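4.2 Tensioning before the fold

Heavy cloth resists the pick-and-drop folds that work well on thin shirts. We therefore add a tensioning step: both arms grasp the garment near opposite ends, raise it a short distance, and move apart until the estimated load reaches a set limit. The limit is the same for all fabrics. The Tutar policy was trained on 800 demonstrations recorded at the Uvville site, of which 700 include this step. Control runs at 10 Hz, and all observations in this section come from the head view.

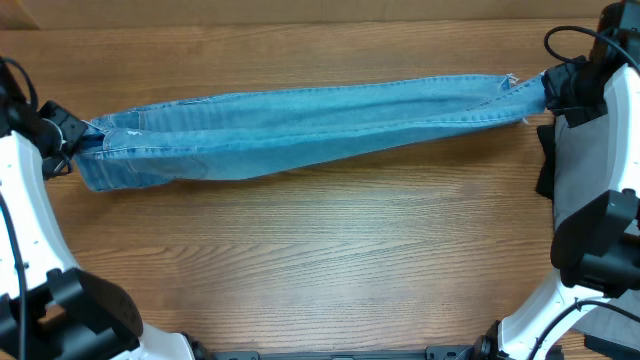 Figure 3. Tensioning of a denim piece between the two grippers, with the folded layers held just above the table.

Denim is a hard case for the grasp predictor. Hems and double seams give the fingers a firm edge, but a gathered end can twist as it enters the jaws, and the fold line then no longer matches the line between the two grasp points. Loose threads at a raw edge also shift the predicted contact point. We do not mask them. Wrinkles that run at an angle to the pull are treated as residual error and passed to the flattening stage.

Garments in a folded state may remain on the table at either side, so the planner must keep the middle of the surface open for the next item. Parts of a stack hidden by an arm are carried over from the last clear view — a simple rule that fails if the stack has moved.

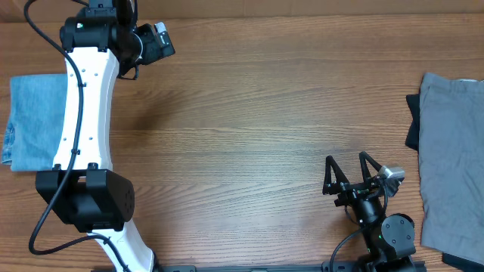
Nhi Lương objected that a fixed load limit favors stiff cloth, and that knits should be scored apart from denim before any claim about tensioning is made. We follow this advice in Section 5, where the two groups are reported separately over 3 seeds.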